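Sorting the cups, finally

19/11/2023

Since we moved from Bumdale to Zostmont I have promised myself to sort out the cups. In the old flat they had one whole cupboard and it didn't matter how many I kept. In the new kitchen there is one shelf above the kettle, 80 centimetres wide, and it must also hold the tea, the sugar and the good glasses. So the cups were living in three boxes in the hallway, and every morning I took the same two from the top box and left the rest in their newspaper.

I am a slow person with this kind of work. My method, if I can call it a method, is to put a cloth on the table, bring out only a few things, and decide about those before I bring more. When I take everything out of the boxes I become tired very quickly and then all of it goes back in. The cloth I use is the teal green one. It keeps its fold lines however I iron it, but the colour is calm and I can see small things on it easily. It is also quieter than the bare table when you put down something heavy.

The first ones to decide about were the black cup with the bit of orange at its side and the white cone-shaped one. 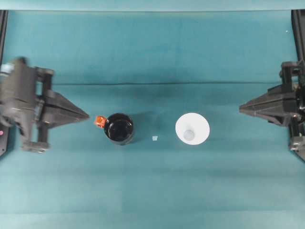
I bought the black one at the Gunawan homewares shop the winter before we moved. It was on the discount table for 7 dollars and I wanted something dark which does not show the tea. It is a good cup for looking at. For drinking I am less sure. The inside is so dark that I can never judge how full it is, and I have poured too much more than once. My husband likes it, so it has one vote already.

The white cone is harder. I have had it for so long that I don't remember the shop any more. A shape like that takes much room at the wide end and almost none at the narrow end, so on a shelf you are always losing some space beside it. If you own several, you can put one inside the other, but I own a single one. I tried to put it upside down next to the sugar, then behind the sugar, then I gave up and made lunch.

After lunch I wrote some rules on the back of an envelope. I copy them here in the same words.

1. A cup stays if one of us used it in the last month.

2. A cup with a chip goes out, also when it was a present.

3. Anything round that can roll must not be left on its side near the edge of the table. I learned this with a jar in Bumdale and I still miss that jar.
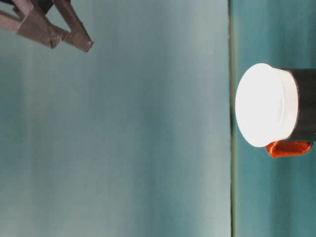

4. If we can't agree about a cup, it goes into the box marked December, and if it is not missed by the end of that month, it goes to the charity shop.

Rule four is the one that saved the afternoon. Before, I would stand with one thing in my hand and argue with myself, and now I could simply put it in the box and continue. I think it is easier to let a thing go in two steps. The box is an old one from Nesel, the people who made our lamp, and it has the right height for cups if you put a layer of paper on the bottom.

The little cube I put on one side until the end. It is a tiny pale thing and I had no rule for it, because my rules are only about cups. In our home such pieces usually go in the small drawer with the keys and the batteries. I know that the drawer is only another place for not deciding! But it was getting late, and I wanted to finish the cups before I started to worry about cubes. 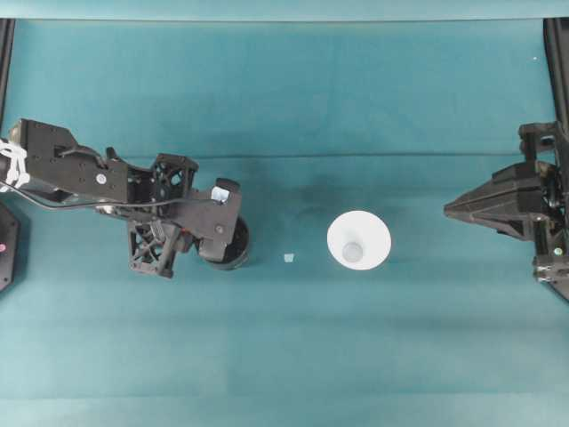
So the white cup stays for now. I found that it fits in the corner of the shelf, if the tea goes on the other side, and the corner was not useful for anything else. The black one stays too, on the condition that I am not the person who drinks from it. Most of the others from the first box went to December without much discussion, and two had chips I had never noticed.

There are still two boxes in the hallway. One has mostly bowls, I believe, and for bowls I will need other rules. My sister-in-law says I should measure the shelf again before I start, as she doesn't trust my 80 centimetres, and perhaps she is right - I measured it with a sewing tape. The cloth is folded and back in its place for the moment, and the kettle has some room around it again.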